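Hoshino bench kit review, progress note for January
To: Catarina Cardoso
From: Nuno Magalhães
cc: Hartmut Voß

Catarina, sorry this is short and a bit rough, I'm writing between runs and want it with you before your 4 o'clock. Full tables to follow when Konrad has tidied them.

Where we are. Kit is up and working. Two arms, the rail frame, the wrist cameras, the Jovo control software. Build took longer than the supplier's sheet says. Mostly cable routing, and one bracket with the wrong bolts in the bag. Plirnov sent replacements without a fuss, so a mark in their favour there. The manual still shows the old clamp and wants rewriting before anyone at Brilolero is asked to build one on their own.

The task is the one you signed off in the autumn, soft goods sorting. Caps and folded cloths, picked from a table and put in clear bins. We chose caps as Brilolero handle a lot of them at the returns desk and they are awkward. Brim is stiff, crown isn't. A grip that suits one end is no use at the other.

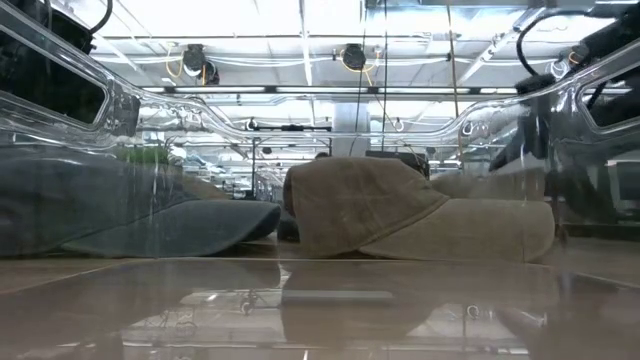 Runs so far: 339 logged on the caps. We had hoped for more by now but lost time to a software update that reset the arm offsets. Both arms had to be zeroed again and the first batch after that was thrown out. Ilídio has since written a check that runs at start up and refuses to go on if the numbers look off. Simple, should have come with the kit. I've told Plirnov so and they say it's on their list.

What is good:

Arms are quiet. People can work at the next desk and hold a phone call.
Lead-through teaching is easy. Konrad had a new operator placing caps in a morning.
Wrist wiring has held up, no breaks yet.
Emergency stop does what it should, tested every morning before power goes to the arms.

What is less good:

Brim grips. If the fingers close across the brim the cap swings round and catches the bin wall. Coming in on the crown is better but slower.
Clear bins. The camera loses the bin edge under bright ceiling lights. Operators cope, the automatic mode doesn't always. Suggest we try a bin with a coloured rim before we blame the software.
Two arms over the same patch of table. Jovo has a keep-apart setting but it is very cautious, one arm will sit and wait when there's plenty of room. We can loosen it, Hartmut wants to see the risk sheet first. Quite right.
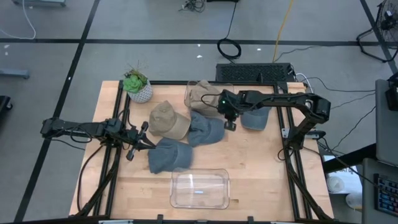

On cost. The quote for the second kit came in at 2,010 for the spares pack alone (fingers, cables, one wrist unit). I think that's steep for what it is. Ilídio reckons we could print the fingers ourselves and just buy the cables and the wrist unit. I'd like your okay to go back to them and ask for the pack to be split. No other overspend to report. Staff hours are on plan if you leave out the week of the update, slightly over if you dont.

Support from Plirnov: mixed. Phone line good, answers same day. Written tickets slow. Two are still open, the offset reset and a fault where the wrist camera picture freezes and the arm carries on regardless. The second one matters more. Konrad has a workaround (restart the camera service between batches) but I would not want a customer doing that and I'll be saying so in the final review.

Cloths. Started these once the caps were steady. 113 runs logged. Different set of troubles altogether. Thin single layers are hard to pick cleanly off a smooth table, the fingers close on nothing or bring up a corner only. Folded ones are much easier as there's some thickness to hold. Not sure yet how much is the finger shape and how much is the grip force, which can only be set in coarse steps from the menu. Asked for finer steps. No answer at time of writing. 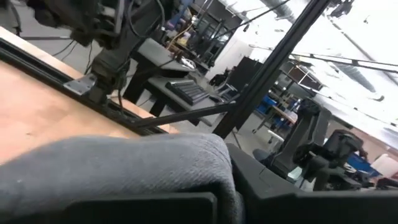

We're going to try the softer finger pads next. They come with the kit but the manual doesn't mention them, Ilídio found them at the bottom of the box under the spare clamps. If they help with the cloths I'd want the caps done again with the same pads so the two sets can be compared fairly. That is extra work, call it a week, and it isn't in the plan you have. Please say if you object.

Also needed from you:

A yes or no on splitting the spares pack.
Who at Brilolero will sit in on the demo. Hartmut has asked twice and so have I.
Whether the final review should cover the older single arm kit aswell. It was in the first draft of the brief and not in the second. I've been assuming no.

My view at this point, for what its worth: the hardware is sound and fairly priced without the spares. The software is half a version short of where it should be. I would not recommend buying the second kit until the camera freeze is fixed and we've seen it fixed on our own bench. Hartmut is a bit more positive than me and will send you his own note.

Risk sheet to follow from Konrad. Run logs are in the shared folder under Hoshino, caps and cloths kept separate, the thrown-out batch is in there too but marked.

Nuno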